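Re: [gripper-users] Trudum finger pads shedding

> Moodley list, 09/01/2023:
> Anyone else seeing pads tear on the plug task? Ours lasted 15 cycles.

Yes, same fault.

1. Adapter at the wall socket. White lining ragged on both fingers.

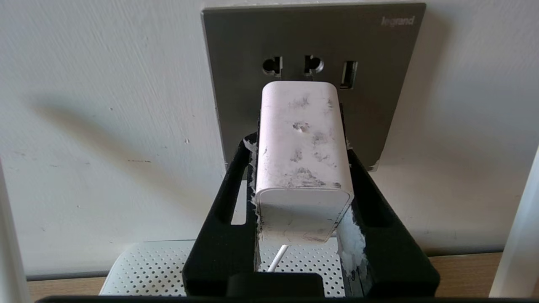 2. Fingers closed. White material sticks out of the seam and past the tips.
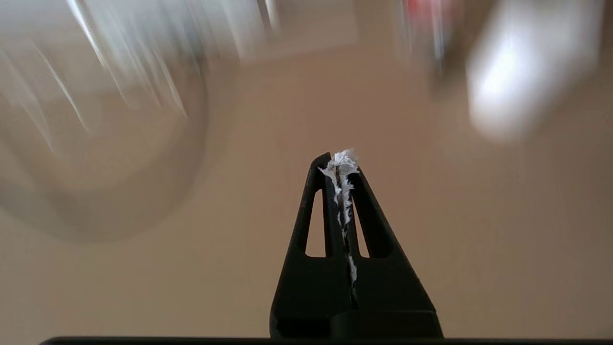 The Drustden log shows grip faults from cycle 80 on — roughly 6 a shift. Stop the arm before you pull scraps.

3. Fingers open. Black shows through on both.

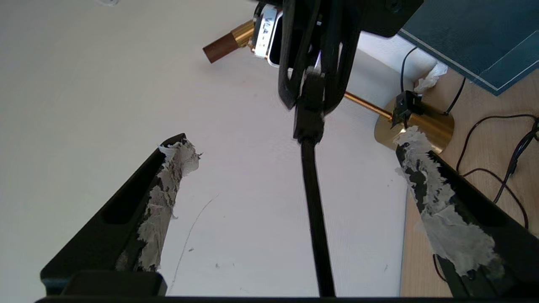

Vol. 6, No. 15

Jetberg rates the pads for 1,000 cycles. Has anyone reached that?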